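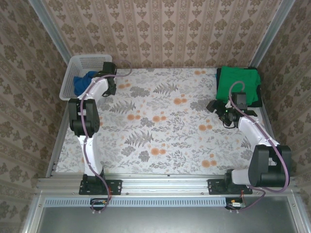
Fig. 1. Basket in the far corner, cloth in the basket, patterned cover on the work surface.

Home Textiles and Their Care
Handout 7: The T-shirt, from Basket to Shelf
Areeba Rana
Revised Dec 14, 2021

Read this before the practical. Bring two T-shirts, clean, one of them with something printed on the front. If you own no such shirt, you are the first student in the history of the course, and I will lend you one.

1. Why a whole session on this

Last term's evaluations asked, in several different handwritings, why an adult should attend a class on folding. The same evaluations were handed in alongside the shirts from the final practical, and I refer the authors to their shirts.

A T-shirt looks like the easy case. It has no buttons, no collar to speak of, and no pleats. It also has no structure, so it will take whatever shape you give it, including the ones you didn't mean. A dress shirt argues with you. A T-shirt agrees to everything and then falls apart on the shelf.

2. Terms

You will need these for the written part. Spelling counts, a little.

Body: the front and back panels together.
Side seam: the seam running from underarm to hem. Some shirts are knitted as a tube and have none. See section 4 for how to cope.
Armhole seam: the curved seam where sleeve meets body. It is your best landmark on a crumpled shirt, as very little else on the garment curves like that except the neck.
Hem: the turned and stitched edge at the bottom of the body, and again at the end of each sleeve. Students find a sleeve hem, announce they have found the bottom, and proceed confidently to fold a shirt sideways.
Layer: one thickness of fabric. A shirt lying flat has two. A shirt lying badly has any number.
Flap: a part of the garment turned over on itself without your permission.

3. The basket

Use one with holes in the sides. Cotton that is a shade less dry than you believed will forgive you in a perforated basket and turn sour in a solid tub. A rounded rim is also worth having, since a rough one catches knit fabric and pulls a loop you will then be tempted to cut. Don't cut it. Work it back through with a blunt needle (Handout 5).

Put the basket at a far corner of the work surface, off to the side you reach with more comfortably. It should not be in the middle, where you will fold around it, and it should not be on the floor, where you will bend down to it 34 times and blame me.

Take one garment out at a time. Pulling three out together because they came up together is how sleeves get introduced to each other.

4. Finding your way around the shirt

Most of the skill is here, and it happens before any folding. You have a lump and you want a rectangle.

Lift the lump with both hands and let it hang. Don't shake it yet. Look for a stitched edge and follow it with your fingers until it does something: turns a corner, meets another seam, or begins to curve. If it curves, you are probably at the armhole or the neck. If it runs straight for a good distance, it is a side seam or the bottom hem, and you can tell which by feeling for the turned-up double thickness.

On a tubular shirt, find both shoulder seams, match them, and let the body hang from there. The sides will sort themselves out more or less opposite each other. More or less is good enough. This is underwear with ambitions.

Once you know where the shoulders are, lay the shirt down in one movement, hem landing first. Then, and only then, smooth it. Students who smooth before they have found the shoulders end up with a very smooth lump.
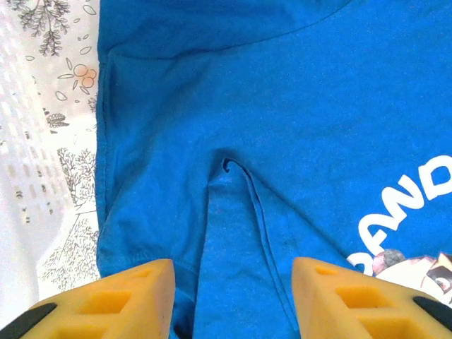

Layers cause more bad folding than haste does, and I say that as someone who has watched a great deal of haste. A shirt put down almost flat nearly always has one part doubled over, and it is easy to stroke the top of it with your palm, feel smoothness, and move on. Train yourself to look for lines that have no business being there. On the blue shirt with AND in big white letters there is a stitched seam down the left side, a perfectly respectable line, and then a crisp edge running diagonally through the middle, which is a fold. A seam has stitches. A fold has none, and often a slight change of shade along it where one thickness stops and another begins. Put a finger on any line you're unsure of and try to open it. If it opens, it was a fold, and you now have the pleasure of undoing it.

A word on prints. The graphic goes on the outside of the finished fold only if you want to find the shirt by its graphic. For storage longer than a season, put it inside, with a sheet of plain tissue against it, and keep your creases off it if the size allows. A thick print cracks along a crease. Thin prints are more patient.

5. The standard fold

We use the course fold, known among former students by other names.

Lay the shirt face down, shoulders away from you, hem toward you.
Check for flaps. Check again at the underarms.
Turn one side in toward the center, about a third of the width, with the fold line running from mid-shoulder straight to the hem.
Bring the sleeve back over so that it lies within the folded part. It will want to stick out. Persuade it.
Repeat on the other side. The two folded edges should be parallel.
Bring the hem up to just short of the neckline.
Fold once more, so that the packet will stand on its edge if asked.

If it won't stand, there is air in it or a flap in it. Press out the air with the flat of your forearm. You know what to do about the flap.

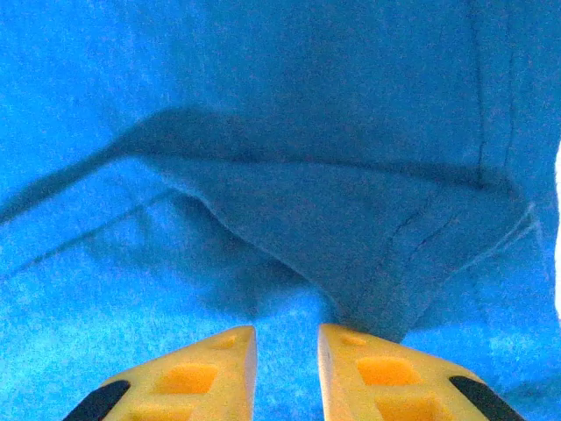 The commonest fault at this stage is fixing the last step when the trouble started at the first. You tug the top layer straight, the layer under it stays where it was, and now there are two mistakes facing in different directions. Open the shirt completely. It takes a few seconds, and I have timed the alternative, which is longer and includes sighing.

The second commonest is folding on an unsuitable surface. A slick tabletop lets the bottom layer slide while you are busy with the top one. Cover the table with a cotton cloth, pulled tight. A printed cloth is fine as long as its colors are well away from those of your laundry; a blue shirt on a pale botanical print is easy to see, and a gray one would be a nature walk.

6. Stacking

Folded edges face out, all in one direction. Heavy cotton at the bottom. Stop before the pile leans; a leaning pile doesn't get better with one more shirt on it, however carefully placed.

Drawers: stand the packets on edge, close enough to hold each other up and loose enough that you can remove one without the whole row coming along to see where it's going.

7. For the practical

You will be given a basket of mixed cotton garments and 16 minutes. Marks are out of 36. I look at parallel edges, sleeves contained, no hidden flaps, and whether the packet stands. I open every shirt, so a tidy outside over a chaotic inside earns 2 marks for nerve and nothing else.

Anyone who missed the stain session can make it up in January. Bring your own stain.

Reading: Handout 5 again, the part on knit structure, and your own notes from the drying demonstration, assuming you took any.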